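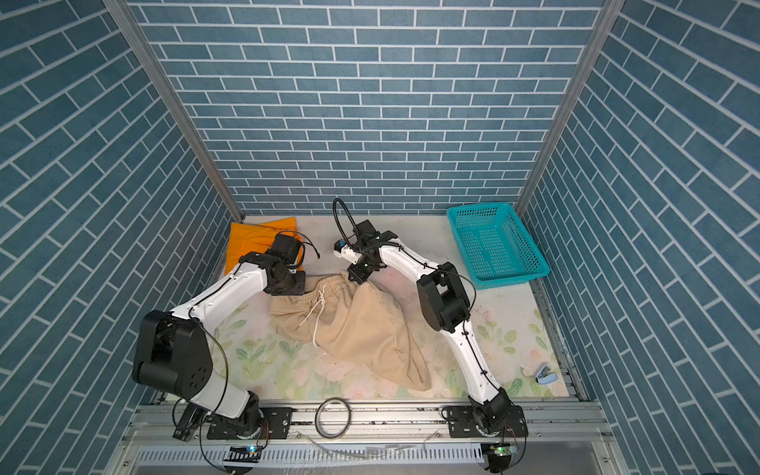
Do Copper Warehouse Stocks Lead the Price?
Project report, Commodity Markets elective
Zuleica Quintana
Sun 24 July

1. Question

Traders often treat falling warehouse stocks as a sign that the copper price is about to rise. My project tests whether a person who only watched the weekly stock figure could have said anything useful about the price one to four weeks later. I did not try to build a trading strategy, and costs such as storage and financing are left out until section 5.

2. Data

The price series is the weekly settlement price of the nearby copper contract. The stock series comes from the practice data set for this course, which covers three storage sites: Palance, Trastanow and Skodell. After lining up the dates I had 164 weeks in which both numbers were present. Weeks with a missing stock report were dropped. I first tried filling them with the previous week's value, but this made the stock changes look smoother than they are, so I went back to dropping them.

Skodell changed its reporting day in November of the second year. From that point on its figure is a few days older than the other two when the weekly total is added up. I left this alone and ran everything a second time without Skodell as a check.

3. Method

I took the percent change in total stocks each week and compared it with the percent change in price over the next one, two, three and four weeks. For each horizon I ran a simple regression with one explanatory variable. The two- to four-week horizons overlap, which makes the usual standard errors too small, so I used the correction from the Omoregie course notes.

To see how much of the result could be luck, I shuffled the stock changes 1,000 times and reran the one-week regression on each shuffled series. The last 30 weeks were held back and not looked at until the regressions were final.

4. Results

At one week the slope has the expected sign (stocks down, price up) but is small, and plenty of the shuffled series gave a larger one. At two weeks the slope is larger and just passes the usual test. At three and four weeks it fades again. Leaving out Skodell makes the two-week slope slightly stronger, which may be due to the reporting delay.

In the held-back weeks the two-week relationship kept its sign, but the forecasts were no better than assuming no change in price. I would not put much weight on the two-week result after seeing this - with four horizons tested, one of them passing is weak evidence.

Large drawdowns look different from ordinary weeks. When I plotted them separately the price response was clearer, but most of them fall in one stretch of the sample, when demand was rising anyway.

5. Limits

Metal held outside reporting warehouses is not counted, and a move from one kind of storage to another shows up as a fall in stocks when no copper has been used. Canceled warrants would help separate the two cases, but I had them for Palance only. I also ignored the spread between nearby and later contracts. A next version should include the spread first, then interest rates.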